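Part 3: Setting Up Your Gill Table

Okay, the legs are on and you've got the thing flipped right side up. Nice work! Now let's get the top ready before you start eating dinner on it (I know, I couldn't wait either).

1. Pick your spot. I keep mine away from the radiator, and in December I pull it in even farther from the wall.

2. Check the level. Turn the foot screws by hand until the wobble stops. No wrench, please, the threads are soft.

3. Sand lightly with 180 grit, always along the grain, and wipe off the dust with a dry cloth.

CAUTION: Don't go across the grain. Those scratches show up the second the oil goes on, and then you're sanding all over again.

4. Brush on a thin coat of Gotico oil, wait 45 minutes, and wipe away whatever's left sitting on top. Give it 16 hours before the second coat.

5. Look the top over from above, and try it from a low angle too. Pale wood like this has long, fine grain lines with pointed arches in places, and they should still read clearly, even in dim light with a drink can standing on it.

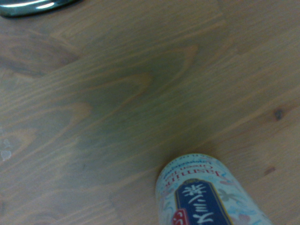
6. Use coasters for the first month. Cold cans sweat, and new oil marks easily.

Note: Spare foot screws are part 2781. Ask for Wayne Leclerc at the Ukville shop and he'll mail you a set.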